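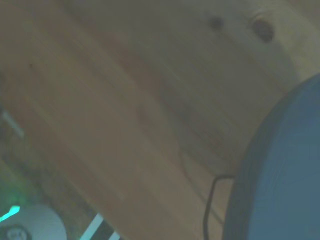
Frequently Asked Questions

Home | Shop | Care | FAQ | Contact

Which oil do you recommend for a pine table?
We use Darix hard oil in our own workshop. One can of 1000 ml is enough for a normal dining table, two thin coats.

How long must I wait between the coats?
Wait 4 hours in a warm room. In February, or in a cold garage, please leave it overnight.

Will the knots become darker?
Yes, a little. Pine becomes more yellow with the years, and the knots stay strong in color. If a knot gives out resin, clean it with alcohol before you oil — never after.

Can I put hot pots on the table?
Better not. Oil protects from water and wine, but it does not protect from heat.

Do you take back opened cans?
Unfortunately we cannot. Closed cans we accept with the receipt.

Who answers my e-mail?
Usually Dalibor Trnka, in the morning.

Related
Sanding paper: which number to choose
Grandalach bench, care sheet
How to remove old wax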